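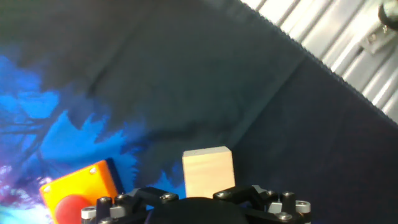
The blocks come out of one plank, Munther Abou Jaoude says, and that is the first thing he checks when a new set arrives. "If two planks went into it, I can tell by weight before I can tell by eye. One side of the box is heavier."

Abou Jaoude prepares tabletop layouts for Pevthorpe, a small shop that builds and photographs arrangements of plain objects for instruction sheets and teaching material. His working stock is bare wood: cubes and longer blocks, sanded, with no paint or varnish. He has been at it for 10 years and came to it from pattern making, where he cut wooden forms for a foundry.

He prefers unfinished wood for its surface. Varnish picks up a highlight from every lamp over the table, and the highlight moves each time the block is turned. Bare wood gives a flat, even tone on each face, and the edge between two faces stays readable. "You want to know where the top stops and the side starts," he says. "With a pale block under an ordinary lamp you get that for free."

The drawback is dirt. Bare wood takes up skin oil, and the top edges go gray first. He sands by hand with 80 grit only when a corner has been crushed, then works up to finer paper. Routine cleaning is a dry cloth. Water raises the grain, and a cube that has been wetted on one face may no longer sit level.

The surface under the blocks gets as much of his attention. The tables at Pevthorpe are topped with ribbed metal, chosen years ago for stiffness and because brackets can be fixed to it anywhere. A block set straight on the ribs can rock. So the table is covered with a cloth, and the cloth has to be heavy enough to bridge the ribs without sagging into them.

For a long time he used only plain gray covers. The change to printed ones came from Sheyla Bermúdez, who plans the layouts and writes the sheets that go with them. She had bought a printed landscape from Guzmán, a textile dealer, for a wall at home and found it too large.

"It had a dark area, a purple area and a very strong blue, all on one piece," Bermúdez says. "I wanted to see the same block on all of them without changing the cover. On the dark part a wooden cube looks almost white. Move it onto the blue and it turns yellow. It is the same cube."

Abou Jaoude objected at first. His complaint was with the edge. "A fringe doesn't lie flat. It waves, and then the first few inches of cloth wave with it. I told her to hem it. She said no." They settled on keeping all work well inside the border.

Wrinkles were the second problem. Pressing took out the fold lines but left the cloth too smooth, and it slid on the metal. He now leaves it hanging overnight and lays it from one corner, pushing the air out with the side of his hand. Shallow creases are accepted. A fold is not, if a block has to stand on it. 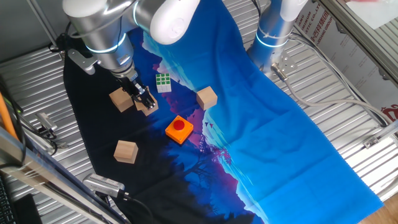

Issue 18

Bermúdez usually starts a layout with the wood and adds one or two pieces that differ from it in color and height. A red push button on an orange box is a regular choice, and so is a small puzzle cube. "Four cubes and nothing else, the reader has no place to start," she says. "Put the button in the middle and every other position can be given from it. Left of the button, above the button. The sentences get shorter."

She does not line the cubes up. A row reads as a single object, and a cube turned slightly off square shows two sides at once. Spacing is set by hand. A grid was tried under the name Cotgate, with chalk marks on the cloth, and dropped in June of the same year. The chalk did not brush out of the weave.

Replacement stock comes from Grernard, which cuts to order with a minimum of 4000 pieces. That is more than Pevthorpe can use, and Abou Jaoude splits the order with two schools. He sorts his share on the day it comes in – cracked pieces out, rounded corners out, anything with a knot set aside for practice.

Asked what he would change, he goes back to the cloth. "I would still hem it," he says.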